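Skavon Desk Stand with Side Ring: two months of use
Posted Aug 2, 2020 by Mirela Lacerda

I bought the Skavon stand in June to solve a small problem. My keys, key charms and the lanyard for the garden shed all lived in one bowl by the door, and every time I pulled one out the others came with it. I wanted something that stood on a table, held the small stuff off the surface and didn't need a wall or a screw.

The Skavon is a simple thing. It has a flat white base, a tall upright post, and a place to hang things partway up. What sets it apart from the Dikis stand I had before is the round holder at the right end of the base. The Dikis had a shallow tray there, and anything round rolled out of it. The Skavon holder is raised, and it will take a tumbler, a ball of yarn or a small plush without tipping.

Setup took me one try. The post goes down into the base and stays there. There is a leaflet in the box, but it only repeats what is printed on the lid. I was able to pull the post out again for a move between rooms, and it went back in just as firmly.

Hanging is where I have mixed feelings. A loop of cord goes on easily and comes off easily. A thick split ring is harder, and I had to tilt it to get it on. Two charms side by side are fine if they are light. Once I add a full set of house keys they touch, and then they tangle the way they did in the bowl. I now keep keys on one stand and charms on another, and that has worked better.

The base is light. With a heavy bunch of keys on one side I noticed a slight lean, and on a slick table the whole stand can slide if you pull a loop toward you too fast. Something soft in the holder helps a little – it adds some weight low down, and it looks friendlier than an empty ring. The fluffy bear shows how that looks on a plain wood-grain table. 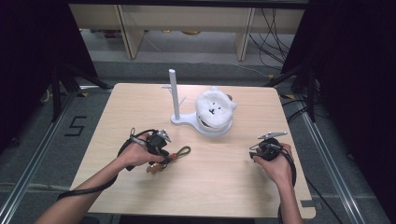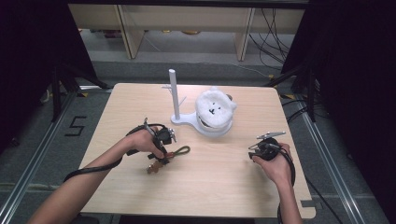 Tadeo Villalba wrote in to say that his has been on a hall table for a year and the lean never got worse, but that he put two felt pads under the base in the first week and would not use it without them. He also thinks the holder is too wide for a narrow glass, and he keeps a rolled-up scarf in his.

I tried the felt pads after reading that. They do stop the sliding. They did nothing for the lean, which only goes away when I spread the weight out.

Cleaning is easy enough. White shows every smudge, especially where fingers grab the post, and a damp cloth takes it off. Dust collects inside the holder and needs a cotton swab. Fluff from a plush will stick there too, so lift it out when you wipe.

I also looked at the Fuvau version, which has a heavier base and no holder. It would be the better choice for keys alone. For charms, cords and one small soft thing that needs a home, I would buy the Skavon again, and I have ordered a second one for my desk. Felt pads are sold separately.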